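# Sink and dishwasher corner, Velley kitchen

Notes on the washing-up end of the Velley kitchen, kept for people fitting out a similar run of units. The kitchen was finished in March. It is small, and most of the planning went into the 1,000 mm between the tap and the far side of the dishwasher.

The sink is a double-basin stainless steel unit with a tall gooseneck tap behind it. The worktop is white, as is the marble-look splashback, and both show tea within a day. A dish rack insert sits in the right basin, so anything rinsed by hand can drain without using worktop space. The left basin is kept for rinsing. The dishwasher is under the counter, one step to the right.
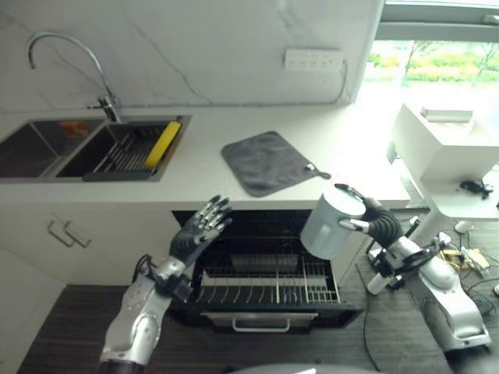

Cups are the main load in this kitchen. Mwangi Kioko logged 111 of them over one working week, against 20 plates, and the loading order was changed as a result. Cups now go in first, mouth down, working from the back of the rack to the front. Plates take the tines that are left. Anything with a handle is turned so that the handle leans on a tine and does not touch the next cup.

The microfibre cloth lies flat on the worktop to the right of the sink. It was first hung on a hook inside the cupboard door, where it stayed damp, and the hook has been removed. Cloths are washed at 60 degrees without softener.

Racks deserve a closer look than they usually get. Thin wire bends when heavy items are dropped in, and the first sign is a holder that no longer stands straight.

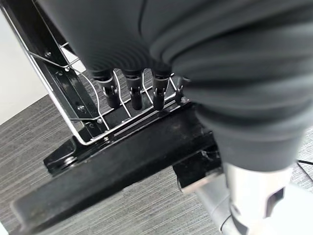 *Silver wire rack with four black cylindrical holders standing in a row, the leftmost slightly tilted.*

Clips should be pressed home by hand before a rack goes back into use. Bolts are checked every 200 loads with an ordinary spanner - finger tight is not enough. A sheet for recording this is taped inside the Nostevura store cupboard, next to the spare parts.

Large round items stay out of the machine where possible. They block the spray and take the space of several cups. The insert in the right basin holds them upright between its tines, tilted, so that water runs off one side.

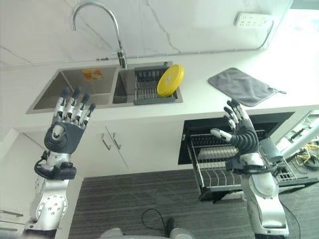 Text and kitchen notes: Faith Athumani, Velley

The yellow piece in the rack is typical of what gets washed by hand. The cupboard under the sink has a pair of vertical bar handles, silver, set side by side, which can be opened with a wrist or elbow when both hands are wet. Knobs were tried at the Mohamedi kitchen and worked loose.

The outlet panel is on the splashback to the right, well clear of the tap. Its position was fixed before the worktop went in. Next to be added is the drawer layout, once the dividers have been cut to length.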